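Chapter 5
Folding and Stacking Household Clothing

5.1 Scope

Folding reduces a garment to a flat block that can be stacked, carried or shelved without further handling. The chapter deals with trousers first, then with shirts and knitwear. Ironing and mending are covered by Fang in the companion volume.

Two terms are used throughout. The pile is the unsorted clothing waiting at one side of the table. The bundle is the finished block. Pile and bundle are kept apart, with clear table between them for the fold itself.
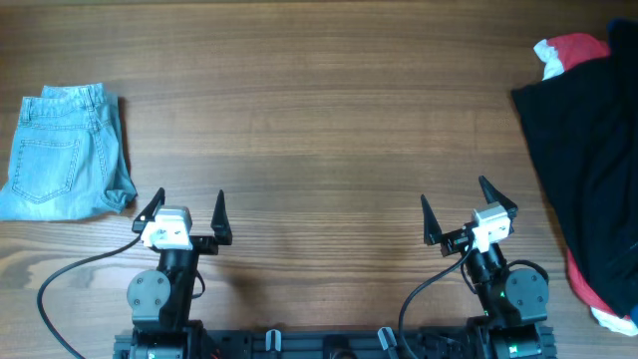
Heavy cloth such as denim holds a crease under its own weight and is therefore taken first. The legs are laid one over the other, the seat is smoothed, and the length is halved towards the waistband. Thick seams should not lie directly on top of each other, or the bundle will lean. A hem left projecting is tucked in before the next garment is added.

5.2 Order of work

Babaei's rule, adopted here, sorts by weight and then by colour. Dark knitwear sheds lint and is folded apart from white cloth. Stacks of trousers are limited to three pairs.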